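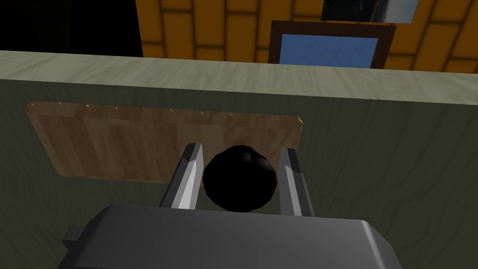
Most of the cabinet doors which people want to throw away have only one problem, and it is in the small parts. The knob turns in the hand, the screw does not hold any more, or the door rubs on its neighbor. I have repaired such doors in my own kitchen and in the kitchens of relatives for many years, and I write down here what I do, in the order in which I do it.

## First, look at the screw

Open the door and hold the knob from the front. With the other hand, try the screw on the inside. If the screw turns and the knob becomes firm, you are finished, but in my experience it will be loose again in a month or two. A small drop of removable thread glue on the screw helps very much. Use the weak kind. The strong kind is for machines, and you will be sorry when you want to paint the door.

If the screw turns and turns and never becomes tight, it is too long. This happens often with new knobs, as the screw in the bag is made for a thick door. Put a washer under the head, or cut the screw shorter. Before you cut, turn a nut onto the screw above the place of the cut. When you take the nut off again, it cleans the thread.

## When the hole is worn out

For wood screws which hold hinges or latches, the old method is still good:

1. Take the screw out and blow the dust from the hole.
2. Dip wooden toothpicks in white glue and push them in until no more will enter.
3. Break or cut them flat with the surface.
4. Wait until the next morning.
5. Make a small pilot hole and put the screw back by hand, without a power tool.

I know that many people wait only one hour. I did it also, and the hinge came out together with the toothpicks.

For a very large hole I use a piece of dowel. The hardware store in Gillby sells it by the length, and one length is enough for a whole kitchen. Sand the end a little so that it goes in easily, and do not hit it with a hammer if the door is thin.

## A backing plate saves a tired door

Sometimes the front around the knob is already scratched by fingernails and rings, or there are old holes from a different handle. Then I do not fill and paint. I put a small plate of wood under the knob, screw it through, and the old damage is covered. Oil the plate on all sides before mounting, also on the back side, or it may bend in a humid kitchen. Round the corners with sandpaper, grit 120 and then 180, so that the cleaning cloth does not catch on them.

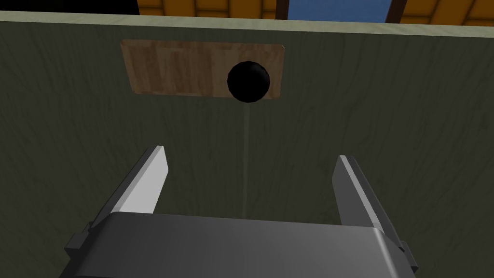

Oksana wrote to me after the first version of this page that she would never use oil near a stove, because it becomes sticky after one winter and collects dust. She uses a water-based varnish, two thin coats, and wipes it with soap water. I tried it on one drawer and I must agree that it is easier to clean. For drawers far from the stove I still prefer oil, since it can be repaired in one spot.

## Doors that stick in July

Wood takes water from the air and grows. If a door sticks only in summer, please do not plane it immediately. In January you will have a gap that you can see from the other room. First do these things:

- Rub a candle along the edge that touches. It is often enough.
- Tighten the upper hinge. A door that hangs down looks the same as a swollen door.
- Check if the edge has bare wood. The top and bottom edges are forgotten by most painters, and the water enters there.

A panel which has been taken off should lie flat, with strips of wood under it so that air can go around. When it leans against a wall for some weeks it can take a curve, and a curve is much more work than a loose knob.

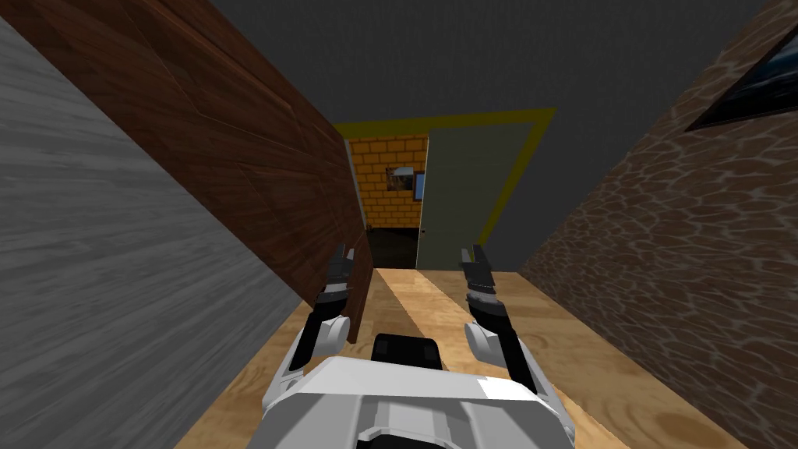

If it has already a curve, lay it with the hollow side down on the strips and put weight in the middle. Paint cans are good for this. Look at it every few days. Some panels come back and some do not, and with solid wood you have better chances than with pressed board.

## What I keep in the box

One flat screwdriver, two cross ones, washers, toothpicks, white glue, a candle end, a short pencil. Also a jar with old screws, sorted by length.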